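Session Notes: Building a Pair of Hand-Held Grippers at Home
9 min read · 14 shares · 3 comments 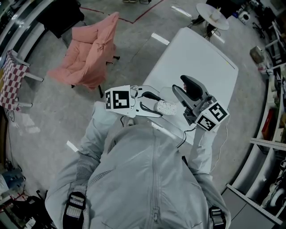

Stullow Shared Workshop - Home Robotics Evening Class

Welcome back, everyone, and thank you for getting your parts sorted so quickly after last time! These notes cover the grippers themselves, the cube markers and the first practice on a sponge, and I've tried to put in everything I rushed through at the bench (Lefteris Vasilakis tells me I rush, and he is right).

The grippers. You hold one in each hand and work at the table just as you would with your own fingers, only slower. Start with something soft and light. A small sponge is ideal, and pressing on it gently will teach you more about the finger than an hour of reading my notes.

The cubes. Each gripper carries a white cube with black-and-white patterns on its faces, and the software works out where your hands are from those. Print them on matte paper, please, and glue them down flat - a bubble under one corner cost me a whole evening back in October. If your sleeve keeps covering a face, roll it up or turn the cube a little on its mount.

Cables. Leave plenty of slack between the gripper and your body. Reach as far across the table as you ever plan to, then add a bit more. Do up the shoulder straps before you plug anything in, or you will be chasing buckles with both hands full.

Practice log. Thanasis Kourkoulas has almost 2,850 short recordings from his kitchen table, which is lovely but far more than you need. Aim for 2,000 by the end of the course, and keep the bad ones in a separate folder, as we'll want them for the sorting exercise. Name your folders the way the Pasteo sheet shows, with your initials first.

For next time: bring both grippers, a spare set of printed patterns, and your sponge.

3 comments · Share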